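Katitport adopts rules for hand-held gripper work

Katitport has put its house rules for hand-held gripper recording into writing, and they take effect in May at all of its sites. The 13-page document was drafted with Etum, which supplies the tools, and replaces a set of notes that had differed from site to site.

Operators may record for no more than 24 minutes before a break. Each session must be logged with the site, the task and the tool number, and finger pads must be inspected after every 300 grasps. Sites in Rullham will be audited first.

The rules on work surfaces drew the most comment during the trial, which covered 368 sessions. An early draft called for bare tables, but operators said that would leave out the homes and offices where most of the work is done. Under the final text, everyday items such as a teapot or a glass mug may stay on the table behind the work, as long as the space between the operator and the cloth being handled is kept free. Power strips and cables may also stay, provided they are listed in the session log. Hutapea, a contractor to Katitport, will train site leads on the changes.

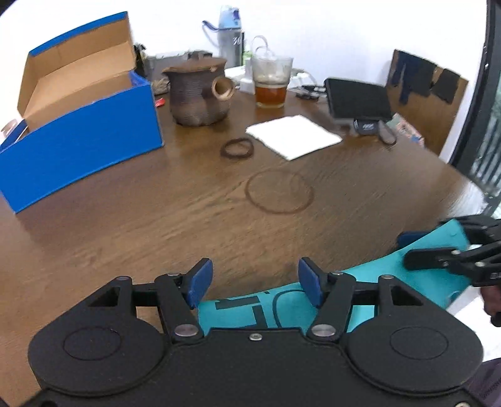
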